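Plunance trains small delivery vehicles before they ever meet a real street. The examples come from a simulated town the team calls Vutudville, and Li-hua Mok is responsible for collecting them. When we spoke, by video, she had a drive running on her second screen and looked at it often.

"People think we collect traffic," she said. "But the first thing the system must learn is where it can stand. So we began with sidewalks." A driver with a game controller takes the vehicle through the town and the software keeps what the driver saw together with what the driver did. Since October the team has kept 607 such drives.

Many of them contain very little. Mok does not apologize for it — a quiet block with one hydrant near the curb is, in her opinion, a good lesson.

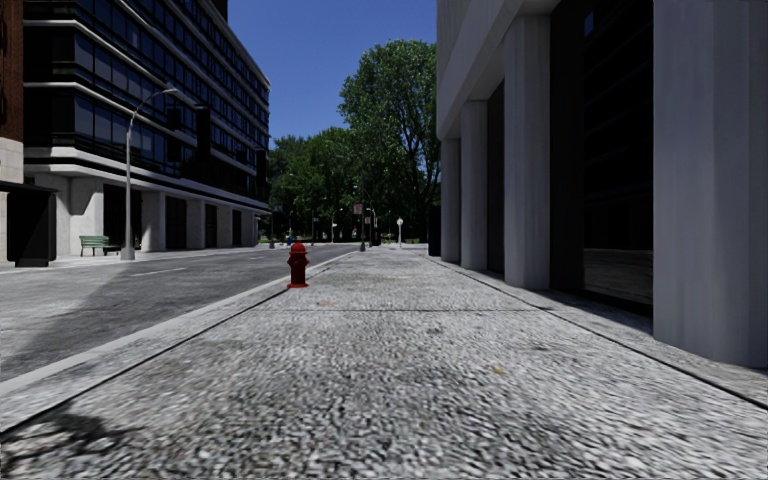 Fesby disagrees, and told me that quiet blocks are cheap to make and easy to love, and that he would exchange half of them for one rainy evening with crowds. Mok has heard this before. "He is right about the rain," she said. "We don't have enough of it. But if the model cannot pass a hydrant in good light, what will it do in the rain?"

The crossings are harder to collect. Two drivers record each one separately, and they often choose a different moment to leave the curb. In the beginning Mok kept only the smoother version. Now she keeps both, with a note on the speed and on any stop the driver made.

She rejected 39 drives last month, most of them for the same fault: the driver looked for the next turn already and cut the corner of the crosswalk. "On the screen it looks natural," she said. "The model will copy it very faithfully." 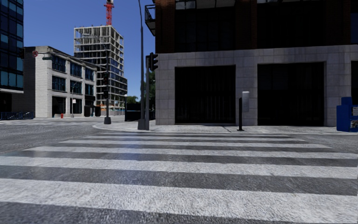
What comes next

The team will add pedestrians at the crossings, first two at a time.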